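Sorting room opens for lost and mixed small items at Kunarthorpe

A sorting room for small household and workshop items has opened on the ground floor of the Trondoretti building in Kunarthorpe. It is run by Tikatura, the reuse group that already has a Saturday-style swap shelf in the same building, and it will stay open until the end of April.

The group collected 2369 small items over the winter from drop-off boxes in the town. Many came in mixed bags, with bathroom things, desk things and electrical things all together. So far 437 have been matched with an owner or passed on to someone who asked for them.

Items are laid out on plain tables and put into coloured bins and trays as they are checked. Tools such as calipers are kept out on the table until they have been looked over.
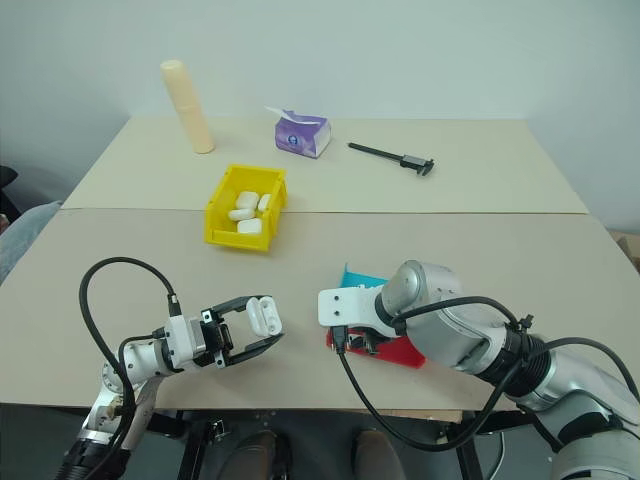 Sorting is done in short sessions, and residents can join one without booking. Each session covers one box. Everything is tipped out, grouped by type and given a number, and the number goes into a paper list kept by the door. Visitors looking for something they have lost are asked to describe it first – colour, size and any marks – before the list is checked.

Small electrical items have their own trays. Wireless earbuds are among the things people ask about most, and Tikatura says 186 requests for them have come in. Single earbuds are held for longer than other items in case the other half turns up in a later box. They are not tested in the room, and anyone collecting a pair will need to show that it connects to their own phone.

White earbuds are placed in a red tray and in a teal one, which sit side by side on a pale tabletop.
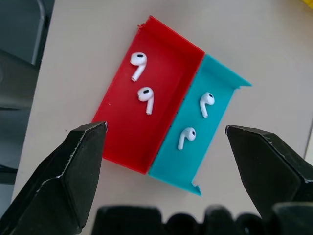

Opening times and collection

The room is open from 10am to 4pm on weekdays, with a break at lunchtime. Entry is by the side door on Biswas Lane. There is a ramp, and bikes can be left in the yard.

Collection is free. Items that have not been claimed after 35 days will be offered on the swap shelf, apart from anything with personal data on it, which will be wiped or sent for recycling.

Tikatura is still short of shallow trays and small bins with open fronts. Clean ones in any colour can be left at the side door during opening hours. Glass jars are not needed at present.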